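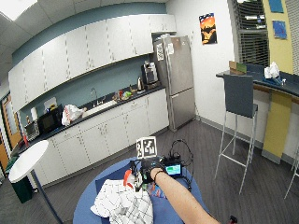 The round blue table in the break-room kitchen, with a black-and-white grid cloth on top.

FOR IMMEDIATE RELEASE

Festance opens up its break-room kitchen for a month of shared lunches

Hi, I'm Aušra Liepiņa, and I look after the office here at Festance. I don't usually write press releases (our last one was about a parking lot), but I asked for this one because it's about the kitchen, and I have a lot to say about the kitchen.

Starting in October, we're opening our break room at lunchtime to everybody who works in the Pruriler building. You don't have to be on our payroll or know any of us. If you have a badge that gets you through the front door, come up to the second floor between noon and 2 and eat with us. We're calling it Long Lunch, which was Daichi Shibata's idea, and I've stopped arguing with him about it.

The room used to be a place you walked through on your way to somewhere else. People filled a mug, looked at their phones and left. Then last spring the company set aside $2000 for us to make it nicer, and I got to spend it! Most of that went on paint and on getting the plumbing looked at. The wall is a blue-gray now, which took us 8 test patches and one fairly tense meeting. The white cabinets stayed, and so did the dark countertop, and I'm glad, as I'd have spent the whole budget on cabinet doors if anyone had let me.

My favorite thing in there is the round blue table. I wanted a round one because there's no head of the table to worry about, and you can always squeeze in one more chair. The black-and-white grid cloth lives on it or near it, depending on who ate last. I've given up on keeping it flat.

We've got what you need for a decent lunch. There's a stainless steel sink with a nice tall faucet, so you can get a soup pot under it, and there's an electric kettle and a coffee machine over by the refrigerator. Please bring your own mug for the first week. Ours have a way of wandering off to other floors, and I'm still waiting on the new set from Iwasaki.

Cristian Tamayo from the design studio downstairs has already been coming up to try it out. "I've worked in this building for six years and I'd never talked to anyone above the first floor," he told me. "Now I know who makes the good lentils."

The good lentils are Chiyo Furukawa's, by the way, and she's agreed to cook a big pot for opening day. After that we'll have a sign-up sheet on the refrigerator for anyone who wants to bring something to share – a salad, a loaf of bread, whatever you made too much of. You don't have to sign up to eat. Packed lunches are fine, takeout is fine, and if all you want is a cup of tea and a chair, that's fine too.

Some practical things. We can fit 23 people in the room before it gets silly, so if it's full when you get here, give it 10 minutes and try again. Wash what you use. Label anything you leave in the refrigerator, with your name and your company, or it goes out at the end of the week. Leftover bags can stay on the counter if they're headed home with you that afternoon – I'm not fussy about that. I am fussy about sponges, and you'll find a note from me on the subject.

Yurii Tkachuk at Neltulent, the company across the hall, is lending us extra chairs and has offered to sort out a shelf for shared spices. If you have a jar of something you bought for one recipe and never touched again, bring it along. I have cumin to last until I retire, so maybe not cumin.

Long Lunch runs all through October, and we'll keep it going into the winter if people like it. Reporters and neighbors who'd like to stop by are very welcome. Just ask for me at the front desk, and come hungry.

Contact: Aušra Liepiņa, Office Manager, Festance, second floor, Pruriler building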